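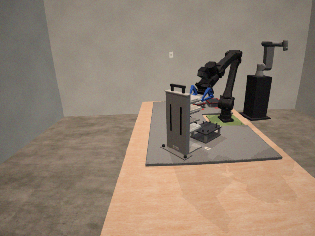
According to Zuleica Prado, the Musstead evening program was the first place in years where she was asked what she wanted to learn before being told what was on offer. Her remark, made at the close of the January intake, is now read aloud at each staff induction.

## About Musstead College

Musstead College is an independent adult learning centre offering courses in bookkeeping, written English, community interpreting and early childhood support. It was established 19 years ago in two rented rooms above the former Brostiner drapery, and moved to its present premises once enrolments had outgrown the stairwell. The College now enrols around 500 learners a year, most of whom study part-time while working or caring for family.
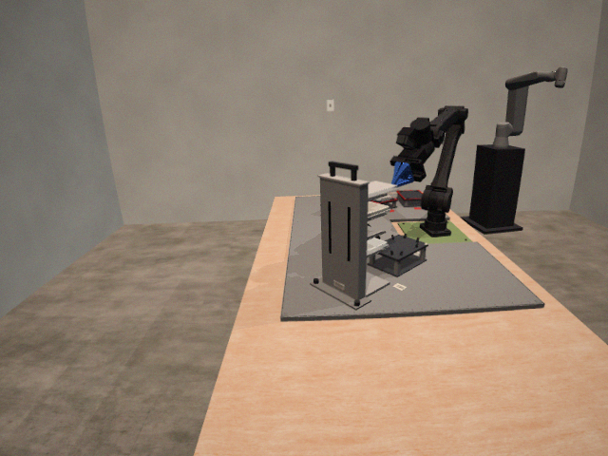

*Wooden table with grey mat and rack, Musstead College.*

## Governance and teaching

The College is governed by a board and led by its Principal, Arlindo Damasceno. Classes are kept small, and every learner is assigned a tutor who remains with them until their certificate is issued. Recognition of prior learning is available in all subject areas – applicants should bring original documents, with translations where held, to their enrolment interview.

Fees may be paid by instalment. The Ateş Bursary covers full tuition for 2 learners in each intake and is open to permanent residents and humanitarian visa holders.

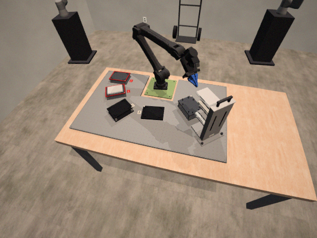 *Perforated grey work plate and green mounting plate on the tabletop.*

## Visiting and enrolment

The office is open from 9 am to 6 pm during term. Bus services stop at Asport Road, a short walk from the main entrance, and step-free access is by the side lane. Childcare places are limited and should be requested on the enrolment form. Enquiries regarding credit transfer should be addressed in writing to the Registrar.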